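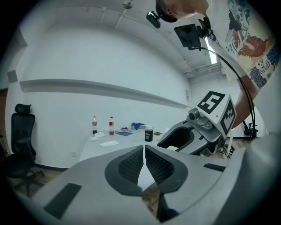 **1/** ok so moving apartments over a holiday week was a bad idea. thread, mostly so I remember it for next time

**2/** booked the truck thru Barkero back in May. they quoted 821. final bill 1,635. the difference is "stairs" and a "long carry." asked what counts as a long carry, guy on the phone had to go look it up

**3/** to be fair the crew was great. fast, careful, zero complaints about the couch. it's the office I'm mad at

**4/** if you're getting quotes right now: make them put the stairs in writing. both ends. old place AND new place. I only told them about the old one, my fault

**5/** new place is on Ocampo, third floor, no elevator. kitchen is tiny. light is good tho. can hear the neighbor's radio but he has decent taste so far

**6/** deposit update. old landlord has 3,000 of mine and says he needs to "walk the unit" again. he walked it already. I was there. he said looks good

**7/** Rutilio Salinas (old downstairs neighbor, been thru this twice with the same guy) told me send a letter, not a text. certified. keep the reciept. doing it tomorrow

**8/** internet. Lotix says seven days to switch the address. SEVEN. it's a form. running everything off my phone till then so if I don't answer you that's why

**9/** things I packed in the wrong box: can opener, shower curtain, all the phone chargers, the screws for the bed

**10/** sleeping on the matress on the floor. see above re: screws

**11/** someone asked about boxes. got mine free from Molon, the grocery on the corner, go early before they flatten them. banana boxes are the best ones, they have handles. put tape over the hole in the bottom or you lose stuff

**12/** also label the SIDES not the tops. you stack them and then you can't read anything. I knew this. did it wrong anyway

**13/** found the screws. they were in the rice cooker

**14/** too tired to build a bed. will post when the landlord answers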